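Magazine > Kitchens > Surfaces and Storage

The Working Counter

Oak butcher block is sold on looks and judged on maintenance. A feature on what the material needs, and on what ought to stand on it.

By Brenda Mansilla

A butcher-block counter is a panel of narrow wood strips glued edge to edge. The strips are short, the joints are staggered, and the grain changes direction from one piece to the next. In oak this gives a surface that is stable enough for a kitchen but never completely still. It takes up moisture in a humid month and gives it off when the heating runs. Anyone who installs one should leave a gap at the wall and use slotted brackets underneath. Most of the split counters seen by Domingo Ledesma, a joiner in Rovonville, were screwed down tight through round holes.

Ledesma has fitted wood counters for 17 years. He sands to a medium grit and stops there. A finer finish looks better on the day, he says, but it closes the surface and the oil sits on top. His schedule is four coats in the first week, then one coat a month until April if the counter went in during the fall, then two coats a year. Each coat is wiped off after 20 minutes. Oil left to dry by itself turns tacky and collects flour.

Oak has one particular fault as a kitchen wood. It is high in tannin, and tannin reacts with iron in the presence of water. A wet cast-iron pan left overnight produces a blue-black ring. So does a steel can with a rusted rim. The ring can be lightened with oxalic acid, rinsed and oiled again, but the patch usually stays a shade paler than its neighbors for a year or so.

What stands on the counter

The second half of the subject is storage, though few people call it that. Objects on a counter are stored there whether or not anyone decided on it. Nélida Gallardo plans small kitchens from an office on Kekana Street and begins each job by asking the client to leave the counter alone for seven days. She then sorts what she finds by frequency of use.

Daily items stay out. In most households these are the kettle, the mugs and one or two glasses. Weekly items, such as a large tub of powder or a jar of a single spice, may stay out if they can be lifted with one hand. Anything used less often goes into a cupboard. Gallardo makes an exception for one decorative piece, provided it is heavy and has a stable base. A vase qualifies. A framed photograph does not, as it has to be moved every time the wall is wiped.

Position follows from use as well. The kettle belongs at one end, near the outlet, with clear air above the spout. Steam directed at a wall cupboard lifts the veneer on the underside of the door. Mugs go against the wall with their handles facing the same way, so that the hand does not have to look for them. Spice jars are better kept away from the kettle, for steam again – dried herbs cake quickly once the lid has been opened over a pot. Labels should face front.

Fruit is a matter of taste. A bowl keeps it together but hides the bottom layer, where the trouble starts. Loose fruit on oiled wood is easier to check. Citrus should be cut elsewhere. The juice is acidic enough to strip oil from the surface and leaves a dull spot.

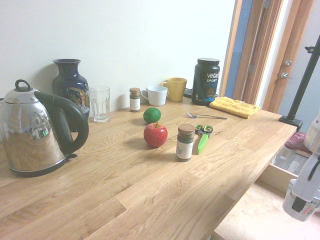
Kettle at the left, mugs along the wall, fruit out on the oak.
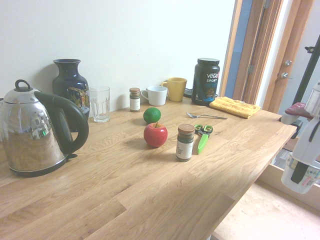 The front edge is a separate question. Gallardo asks that a strip the depth of a hand be kept free along the whole length. Things placed there get knocked off, and it is also where the wood wears first, from sleeves, belt buckles and water running off the hands. Ledesma rounds this edge slightly for the same reason. A sharp corner sheds its oil within weeks and then begins to splinter.

Tools used for opening packages are the most common strays. Scissors, spoons and cloths rarely have an assigned place, so they stay where they were last put down. A single hook on the side of a cabinet takes care of the scissors. A damp cloth should never be left folded on wood. It holds water against the surface for hours, and on oak the result is a raised, rough patch that has to be sanded by hand. Hang it over the faucet or a rail.

Cost and wear

Iara Durán runs the Zumero workshop, where used counters are taken in, planed and resold. She sees over 1,000 panels in a busy year. By her account most arrive with plenty of life left. The damage is concentrated in two places, beside the sink and beneath the kettle, and the remainder of the panel is often as flat as when it was made. A thick panel can be planed several times. A thin one can be sanded, with care, perhaps twice.

Her advice to buyers of used oak is to look at the underside first. Dark lines along the glue joints mean that water has been through. Knots are harmless if they are tight; press each one with a thumb. If it moves, it should be filled with clear epoxy before the first coat of oil.

Durán oils both faces before fitting, and the end grain twice.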